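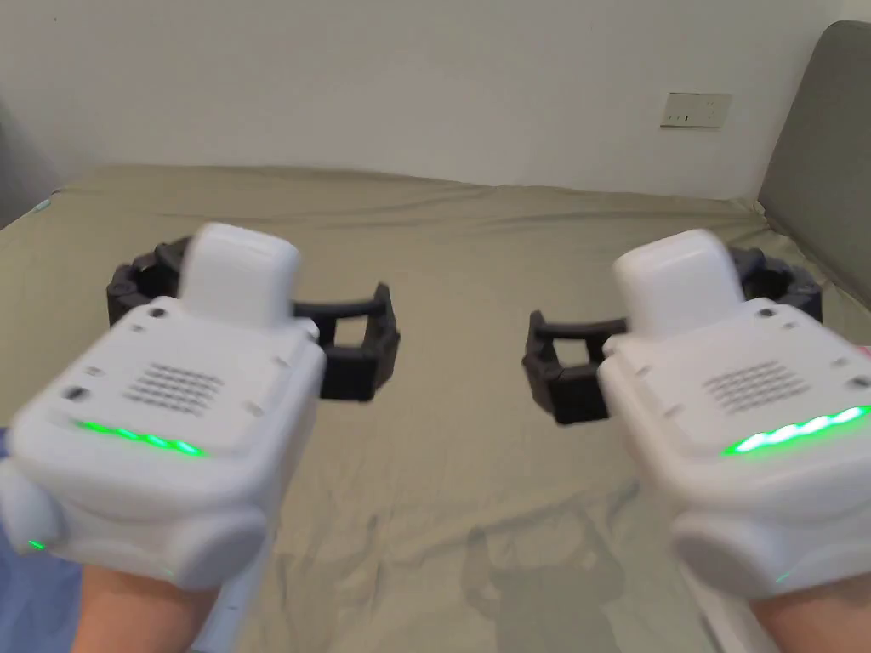

Osow walking guide, notebook entry, 28/04/2018

Walked the whole of the harbour route again with Elmarie, from the station down to Peken and back up over the hill, to test the new text against the real streets before Riaan sets it. I had the proof folded in my coat pocket and it rained on and off until lunch, so we now know what the uncoated paper does in drizzle (it goes soft along the folds and the blue comes off on your thumb). Please can we try the heavier stock before we order anything. I've put our wet copy on the shelf over the plan chest so that everyone can have a feel of it.

Station to the old market
The opening directions are fine, but they send you out of the main doors and there is a hoarding up there at the moment. Everybody was coming out at the side by the bicycle stands and turning the wrong way. I've rewritten the first line to start from the clock on the corner, which you can see from both exits. Elmarie thinks we should also mention the number 2 tram for people with luggage, and I agree, though I'd like it in the margin and well away from the walking directions, or half of them will hop on and miss the market altogether.

The market itself was lovely, I must say. Smoked fish, rhubarb, a man selling nothing but door handles. Our text calls it "bustling" and I have crossed that out, as we use the word on three other sheets already.

Down to Peken
I still think Peken is the best part of the guide and that we undersell it. You drop down the covered steps, smell the tar, and then the whole basin opens up in front of you with the little ferries going over to Rodby. The printed distance from market to quay is 730 metres. I pushed the measuring wheel down it this morning and got 920, and then did it once more on the way back to be sure, and got 920 again. My guess is that the old figure was taken off the map in a straight line and ignored the loop around the chapel yard. Riaan, please change it on the main map and in the side panel too.

The Rodby ferry no longer runs from the slip we show. It goes from the stone pier on the far side of the crane now, and the timetable board has moved with it. The ticket lady was very kind about my questions and wrote down the winter hours for me on the back of a receipt, stapled opposite. They change in September, so our guide ought to say "check the board" and leave it there.

Coffee at Ngcobo, where we went over the eating and drinking panel at the window table. Keep Ngcobo in, obviously. The bean soup is still on and the cardamom buns were gone by eleven, so "go early" is fair advice. They've started letting the two rooms upstairs to walkers, which might deserve a line under Where to stay. I asked to look but they were both taken, so Pieter, would you go up when you're next there? I don't like listing a room none of us has seen.

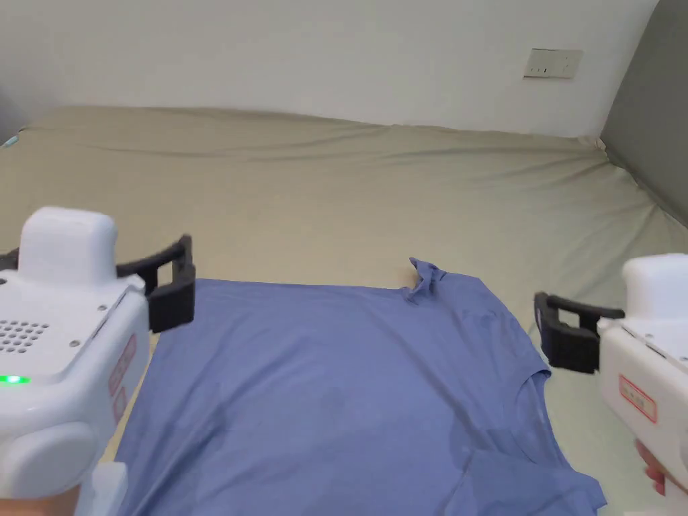 Blue T-shirt on the bed, beige fitted sheet.

Over the hill
This is the stretch I'm least happy with. The text says "a gentle climb" and Elmarie laughed out loud at it, standing there with one hand on the railing. It's steep for the first part, then there's a bench, then it really is gentle. I've suggested "a short stiff climb, with a bench before the top", and I would mark the bench on the map as well. We could offer the level way round by the rope works for anyone with a pushchair. It takes longer but the wall paintings along there are worth seeing, and one of them is new since our last visit - a great big heron, all in greens.

The viewpoint is as good as ever. The cloud lifted just as we got there and we could see right across to Rodby church. We ate our sandwiches and argued about whether the guide should say what the best time of day is. Elmarie says evening. I say it depends entirely on the wind.

Still to do
Riaan: both distances, the ferry pier, the bench, and move the north arrow, which is sitting on top of the chapel.
Žydrūnas: check the spelling of the street names against the plates. I have photos of most of them, but the two by the rope works were behind a van.
Sibusiso: ask the printer for a price on 2,000 with the heavier paper, and whether they can score the folds first.
Pieter: rooms at Ngcobo, and the opening hours of the boat museum, which was shut when we passed with no notice on the door.
Me: rewrite the hill and cut the introduction by a third. Return the measuring wheel, and oil it first, it squeaked the whole way round.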